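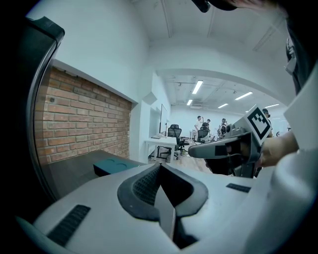

Section 4: Hanging the Drasport wall rail

Read the whole section before you pick up a drill. It takes less time than filling a hole.

4.1 Before you start

The Drasport rail is rated for 200 kg when fixed to sound brick. Plasterboard is another matter, and if plasterboard is what you have, stop at this line and telephone whoever sold you the rail. Painted brick is fine. Brick that sheds red dust when you look at it sternly is old brick, and you should read 4.4 first.

You will need:

A hammer drill and a 9 mm masonry bit
A spirit level you trust
A pencil
The six sleeve anchors from bag B (bag A holds the end caps, and everyone opens bag A first)
A 13 mm socket
A vacuum cleaner, or a forgiving household

Caution: Check the wall for cables and pipes. Sockets and switches usually have cable running straight up or down from them. In older houses it may also run sideways, diagonally, or wherever the electrician was standing at the time.

4.2 Marking out

1. Hold the rail against the wall at the height you want. Ask the tallest and the shortest person who will use it. Ignore one of them.

2. Put the level on the top edge, not on the front lip. The front lip slopes by design and will persuade you that your house does too.

3. Mark through the centre hole only.

4. Drill the centre hole (see 4.3), fit one anchor finger-tight, then swing the rail level and mark the remaining five.

Note: Each mark should fall on the face of a brick. Where one lands on mortar, slide the rail along until it doesn't. The slots allow some movement either way. If you have run out of slot, start again from step 3 with a new centre hole and hide the old one behind the rail.

4.3 Drilling and fixing

1. Wrap a bit of tape round the drill at 65 mm. This is your depth stop. The plastic one that came with the drill is in the garage, under something.

2. Start slowly with the hammer action off until the bit has bitten, then switch it on.

3. Drill square to the wall. Holes that wander upwards can be lived with. Holes that wander downwards will show you the rail again one evening in July.

4. Vacuum each hole. Blowing into it works too, once, and then you will need to rinse your eyes.

5. Tap the anchors home and tighten to 25 Nm, working outwards from the centre.

Caution: Do not go on tightening because it feels good. An anchor that keeps turning has let go of the brick and must come out.

4.4 Old or soft brick

Sleeve anchors push outwards, and soft brick gives way. Use resin and threaded studs (part 631, sold separately, sorry). Leave the resin overnight whatever the tube says about forty minutes. The man who wrote the tube does not have your wall.

4.5 Checking the load

Hang half of what you mean to hang and leave it for a day. Look for fresh cracks, dust on the skirting board, or a gap behind the rail that you can slip a bank card into. Any of these means taking the load off and going back to 4.4.

Retighten after a month, and once a year after that. Write the date inside the left end cap, where there is a small blank label for it.

Section revised Jun 9, 2026 by Svatopluk Beneš, Dastville workshop. Replaces the earlier sheet, in which bags A and B were the wrong way round.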